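Setting the table again

We ate on the couch for most of the summer. The table was still there, but it had turned into the place where mail went, and after that the place where a box of light bulbs went, and by August there was room on it for one elbow. Two weeks ago I cleared it off and decided that supper would happen at the table on weeknights. So far it has happened on 11 nights, which I know because I marked them on the calendar.

This post is mostly about the table setting, since I had to work out what we needed and what we didn't.

I started with the placemats. We had six cloth ones from years back. They were nice but they had to be ironed, and I don't iron for a Tuesday. They also soaked up anything you spilled, and there was one with a beet stain the size of a quarter that always ended up at my seat. I gave them to my sister's yard sale and bought new striped ones, gray and white, the woven kind you can wipe down. They came from Romo, the home store out past the feed mill, and were $6 each. I bought four. There are only two of us most nights but I wanted to be able to have people over without mixing patterns.

The stripes are useful in a way I hadn't planned on. If the mat is crooked you can see it right away, and you straighten it. With the old plain ones I never noticed until everyone was sitting down.

Next was plates. I have owned three kinds of plates at once for a long time: flat dinner plates, small plates, and cereal bowls. Between October and April we eat a lot of things that aren't right for any of them. Stew runs to the edge of a dinner plate. A cereal bowl is too narrow to cut a dumpling in. What I wanted was a soup plate, the kind my grandmother had, with a wide rim and a well in the middle. I looked at a set from Asberg that was very good looking and cost more than I wanted to spend on something that would be in the dishwasher every night. I ended up with plain white ones from Kwak, a restaurant supply place that will sell to anybody if you go in before noon. They are heavier than they look on the shelf.

The rim matters more than I thought it would. You can carry the plate by it without putting your thumb in the soup, and there's a place to set down a piece of bread.

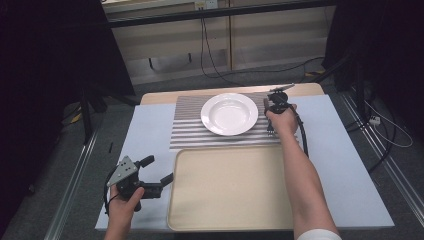
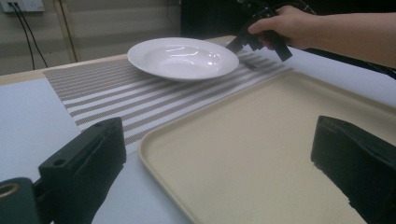 White soup plate on the striped mat, with the beige tray in front.

The tray came from Kwak too. It's a cafeteria tray, nothing special. I had wanted one with handles, but the ones with handles were all either too deep or had a slogan on them. This one has a raised edge all the way around, so a glass can slide a little and still stay on board. I use it to bring everything from the kitchen in one trip and then again to take it all back. Before the tray I made five trips, and I usually forgot the salt on each of them.

The one thing I'd say against it is that it takes up a lot of table. If you leave it out during the meal it crowds the mats. I lean it against the wall by my chair until we're done.

As for forks, I learned the fork goes on the left and I know that's correct. At our house it has drifted to the right, next to the plate, because we are both right-handed and most of our suppers are one-fork suppers. If company comes I put it back on the left and add a knife. A spoon goes out only when there's something to spoon. I used to lay out all three every night and then wash all three, including the ones that had done nothing.

I don't use a tablecloth. The top is white and wipes clean, and a cloth would just be one more thing in the laundry. Napkins are paper for now. I have fabric for cloth ones, cut into squares and pinned, and it has been pinned since spring.

The order I've settled on is mats first, then plates on the mats, then forks. Water glasses go last because they're what gets knocked over. The pot stays on the stove and we serve ourselves from there. I tried bringing the pot to the table for the first few nights on a folded towel, and it was fine, but then you eat more.

Clearing is quicker than I expected. Forks on the tray, plates stacked, glasses in the corners, and then a damp rag over the mats where they lie. Once a week I rinse them in the tub and hang them over the shower rod. The maker's tag says Rukach and says not to put them in the dryer. I put one in the dryer. It curled at one end and now it lives at the bottom of the stack.

Total for the mats was $24. I lost the receipt for the plates and tray, so I can't tell you exactly, but I had set aside $100 for the whole project and there was enough left for lunch.

We had bean soup last night and there's some left for tonight. I still need to find somewhere else for the mail. Right now it's on the couch.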